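Thermal paste

Print this article | E-mail this article

By Chelsea Whiteley
16/09/2019

Thermal paste (also thermal compound, heat sink grease or simply "goop") is a soft filler placed between a computer processor and its cooler. Its job is to push out the air trapped between two metal surfaces that look flat but are full of tiny scratches and dips. Air carries heat badly. Paste carries it less badly. Most of what is claimed for the product beyond this should be read with some care.

Makeup

A typical paste is a silicone or synthetic oil loaded with fine powder. The powder may be zinc oxide, aluminum oxide, silver or ground diamond. Precious fillers cost more and make for better packaging. Whether they make for a cooler computer depends far more on how thick the layer is, and on how firmly the cooler is clamped down, than on what was ground up to make it.

So-called liquid metal compounds, based on gallium, are a separate case. They do conduct heat much better than grease, but they also conduct electricity and attack aluminum. Sellers tend to mention the first of these facts in larger type.

Application

Enthusiasts have argued for years over the pea, the line, the cross and the thin spread. The pea is a small blob in the middle, left for the cooler to flatten. Published comparisons mostly find differences of a degree or two, often smaller than the change in room temperature during the test, which many of them fail to report. Too little paste is a real fault. Too much is usually just a mess, unless the compound conducts electricity. A tower is easier to work on lying on its side with the panel off, so that the board faces up.
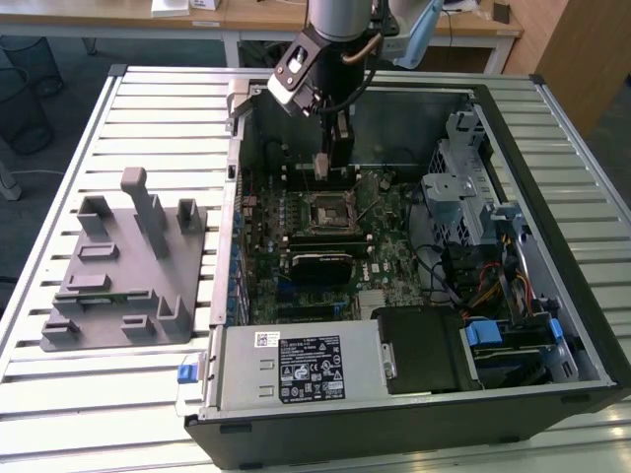
Claims and testing

Ratings printed on the tube are given in watts per meter-kelvin and are rarely checked by anyone independent. Stuart Dobson's booklet Grease and Guesswork (Flesside, June 2014) compared 40 tubes bought at retail and found little link between the printed figure and the measured temperature. The booklet has its own problems - Dobson used a single cooler throughout - but its data were at least published in full. The Altville brand, which scored poorly, answered with a new label.

"Burn-in", the belief that paste improves over its first days of use, has some basis for thick compounds that slowly spread under pressure. The figure of 145 hours, repeated on many forums, has no traceable source.

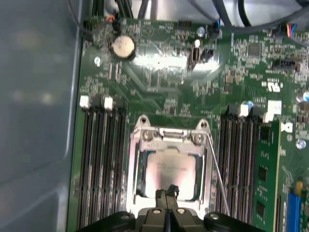

Replacement is the subject of the most confident and least supported advice. Repair shops often suggest fresh paste every year, and repair shops sell paste. Many machines run over ten years on the factory layer. A better rule is to replace it whenever the cooler comes off, or when temperatures climb and dust has been ruled out. Old paste should be wiped away until the processor's metal lid is plain silver again, with the socket's retention frame around it left closed. Rubbing alcohol and a lint-free cloth are enough. Special cleaning kits do the same thing in two bottles.

Reader comments (3)

Barry Sowerby: I have used the line method since I started and never lost a chip. You can keep your studies.

Glenys Pilkington: Does anyone know if the Dobson booklet is still in print? The library in Trekidport had a copy but it's gone missing.

Ryan Heywood: Mine ran at 55 before the new paste and 55 after. Cost me an evening.

Print this article | E-mail this article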